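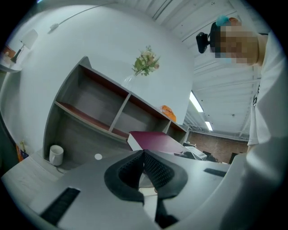
*Archivo, zona de estanterías. Tomo o carpeta granate.*

**Revisión de seguridad, oficina de Bustow, 29 de diciembre de 2024**
Revisa: Afia Amoah

- [x] Extintores. Presión correcta. El de recepción sigue haciendo de perchero.
- [ ] Salida trasera. Abre, si se empuja con fe. Avisado Skollon en abril.
- [x] Luces de emergencia. Aguantan 28 minutos; la norma de la casa pide 30. Doy el visto bueno con mala cara.
- [ ] Botiquín. Tiritas, 200. Gasas, ninguna. Preguntar a Emiko Kobori qué accidente espera.
- [x] Cuadro eléctrico. Rotulado por fin, con letra de médico.
- [ ] Simulacro. Duró 5 minutos, cuatro de ellos buscando abrigos.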